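Tuten Modular Practice Board and Bench Cell

Equipment for manipulation teaching and applied research

Revised March 3, 2026

Overview

The Tuten practice board gives a robot arm something ordinary to work on. It carries the kinds of control found on test benches, plant cabinets and older laboratory instruments: push buttons, a slider, toggle switches, a rotary selector and sockets for patch cables. Each type of control sits on its own module, and the modules lock together edge to edge with jigsaw joints. A department may begin with a short board and extend it in a later budget year.

The board is supplied alone or as part of a bench cell. Departments that already own a suitable arm will normally need the board only. Departments starting from nothing are advised to read the section on planning before asking for a quotation, as the arm and the furniture will take the greater part of the budget.

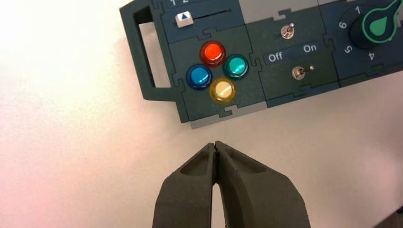
Controls differ a good deal in what they ask of an arm. A push button needs a straight approach and a modest force, and most groups have it working early. A slider must be held and moved along its track without being lifted or twisted. A toggle switch has a small lever and will punish a poor approach angle. The rotary selector requires a firm hold while the wrist turns, and the wrist must have enough travel left to complete the turn. Patch cables are the most demanding item in the range, because the cable moves while the plug is being carried.

For this reason we recommend that the modules be bought in stages where funds are limited. Buttons and slider are suitable for a first term. Switches and selector may follow. The connector module is best left until the users have settled on their fingers and their method of calibration.

Modules in the current range

Button module. Four round push buttons in different colours, set in a diamond.

Slider module. One sliding control on a straight track, with a printed scale.

Switch module. Two metal toggle switches with printed On and Off labels.

Selector module. One rotary knob with a pointer and numbered positions.

Connector module. Coloured sockets for banana plugs. Patch cables are ordered separately.

Handle module. An open rectangular handle for an end of the board.

Modules may be joined in any order that the joints allow. Buyers who intend to compare results with another site should agree the order of modules in writing beforehand and keep to it. A changed layout is a changed task, and results from the two should not be placed in the same table.

Choosing an arm

The board does not require a large or costly arm. It does require one that can reach every control without approaching the limit of its joints. Many purchasing difficulties reported to us begin with an arm chosen on its rated load, when reach and wrist travel were the figures that mattered.

Before placing an order, buyers should confirm the following with the supplier of the arm:

Whether the arm can reach the far end of the board when the board is placed at an angle
Whether the wrist can turn the selector through its full travel
Whether the gripper opens wide enough to take the selector knob and closes fully on a toggle lever
Whether fingers can be changed by the user, and what a replacement pair costs
Whether a wrist camera can be fitted without reducing the reach
Whether force limits can be set by the user or only by an engineer

Fingers deserve their own line in the budget. Printed fingers are inexpensive and can be reshaped as the work develops, but they wear, and the grip pads wear first. We advise holding two spare pairs at the bench from the first day.

Planning the bench

A plain, pale work surface is preferred. It keeps the edges of the board distinct in camera pictures and makes stray parts easy to find. Strong gloss should be avoided, and so should patterned laminates. Lighting should be soft and even. The metal levers and domed button caps return bright highlights under a single hard lamp, and these can be mistaken for features by a vision system.

The board may be laid at any angle to the arm. Fixed mounting is useful for early lessons and for repeatability trials. Free placement gives a harder and more realistic task, but the board may shift when a plug is pulled. Clamps are available as an accessory and do not obstruct the controls.
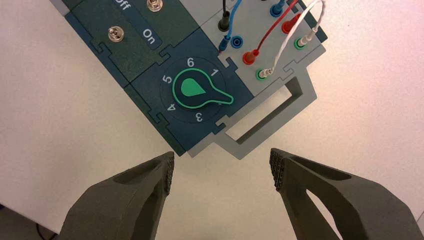

The selector module beside the connector module, with patch cables fitted.

Cables should be routed away from the side on which the arm stands. Where several cables leave the board together, allow slack for each one, and check that the arm cannot catch a loop on its way to another socket. A tidy bench is desirable for safety, but a group that trains only on tidy cables should expect weaker results elsewhere.

Preparing a budget

The costs below are commonly left out of first applications and should be considered at the outset:

Delivery and installation of the arm
Guarding or a marked working area, as required by the site safety officer
Spare fingers, grip pads and patch cables
A computer suited to the camera and control software
Staff time for calibration
Storage for modules not in use

The standard bench cell is planned on a first-year allowance of 80 hours of staff time. Sites with an experienced technician may need less. Sites sharing one cell between several courses should plan for more, as the bench will have to be reset between groups.

Ruawai, our teaching package, contains one of each module, a set of patch cables and printed exercise sheets. Plendadden, the research package, adds a second connector module, mounting clamps and further spares. Both are supplied without an arm.

Ordering and delivery

The catalogue number for the complete board is 478. Single modules may be ordered under the same number with the name of the module added. Delivery is normally made within 8 weeks of a confirmed order. Orders needed for the start of a spring term should reach us by the end of November.

Orders are packed and dispatched from our Prikisness works. Goods should be checked on arrival, and any damaged joint reported before the board is put together. Replacement modules can be supplied singly, and there is no need to return the rest of the board.

Written quotations are available to schools, colleges, universities and public bodies on request. Please state the make of the arm, the size of the bench and the modules required.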